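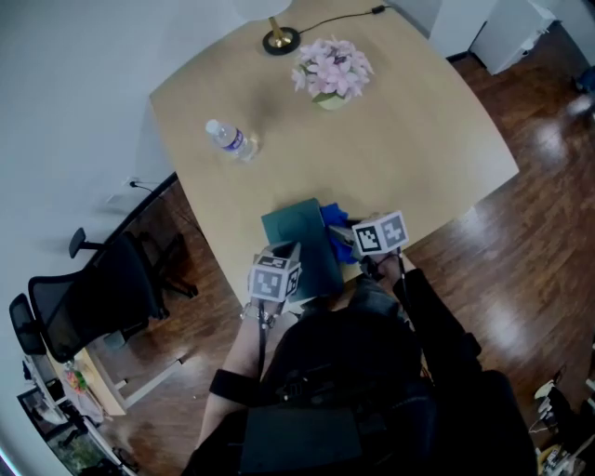
## Re: [skekness-walkers] Winter route, and what to do about the mud

Hi everyone,

Keegan Sawatzky wrote on December 27, 2019:

> I walked the Gauthier loop this morning and the low part by the creek is a mess again. I went in over my boot twice. Could we start from the Droson lot instead and skip the creek completely? It adds a bit of road, but I'd take road over that. Also, does anyone still have the old paper map? Mine went through the wash.

Thanks for going out to look, Keegan! I'm sorry about the boot. I did the same loop before the rain and it was fine then, so it must have gone downhill fast.

I'm all for the Droson lot. The only thing I'd say is that the road part has no shoulder after the feed store -- we'd want to walk single file and have bright stuff on, especially the folks who like to bring up the rear and chat (me, I mean me). My orange vest came from the hardware store in Plama for 14 dollars and it fits over a big coat. They had a whole rack of them.

From the lot it's 41 steps up to the ridge path. I know that because my grandson yelled every single one of them last March. After that it's pretty flat, and you come out at the top, 1,289 feet on the old sign, with the bench that leans. If the wind is bad we can duck down the back side by the water tank and cut off the last bit.

I do have a paper map! It's the old one with the quarry still on it, but the trails are right except for that new gate. I can make copies at the library, so write me off list if you want one and I'll bring them along.

A few other things while I'm typing:

- Dogs are fine on the ridge but need a leash past the gate. The sheep are back.
- I can fit three more people in my car if we meet at the church at 7. Early, I know.
- Whoever left a green thermos in my back seat, I still have it and it's been washed.

Does anybody know if the diner stays open through New Year's? I'd love pancakes after.

See you on the hill,
Marlene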